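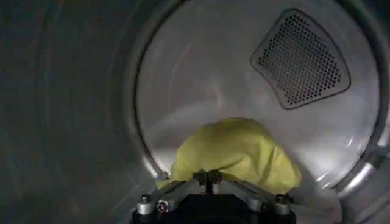 November 15, 2022

Last month I took a day off from work to see the open day at Jerkell. It is 60 kilometres from my flat, with a change of bus in Hudska, so I arrived later than I wanted and missed the welcome speech. I was not very sad about this.

The part I had come for was the laundry demonstration. I have read a lot about robots which weld and carry boxes, but clothes are another matter. A box keeps its shape when you take hold of it. A shirt does not, and inside a dryer it can lie in any way it likes, on a curved metal surface with many reflections. A woman from the Tosik team explained that shiny steel was the thing which gave them the most trouble in October.

We stood behind a tape and could follow the gripper on a screen, through the small camera at its wrist. I liked this view more than the one from outside. You see the two metal arms, the cloth between them and the wall of the drum, and you begin to think like the machine – where is the edge, what should I pinch?

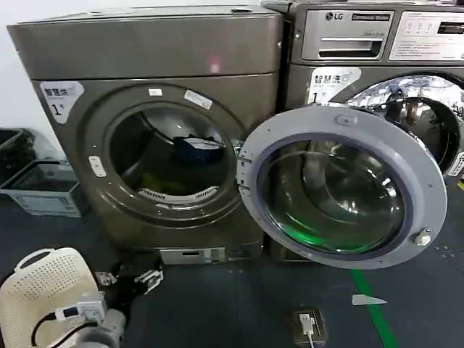 I stayed for 2 rounds, and between them visitors could ask questions. A boy wanted to know if it can find the missing sock. My own question was about the round door, which takes a lot of space when it is open, and whether the arm must plan its way past it. The answer was long and I understood perhaps half, but yes, it must.

Afterwards I had soup in the canteen and looked at the Cordero stand, where they gave out pens. I had hoped to see folding too, but it was planned for 5 o'clock and my bus left before that. If they repeat the open day in spring, I will take the early bus and stay until the end.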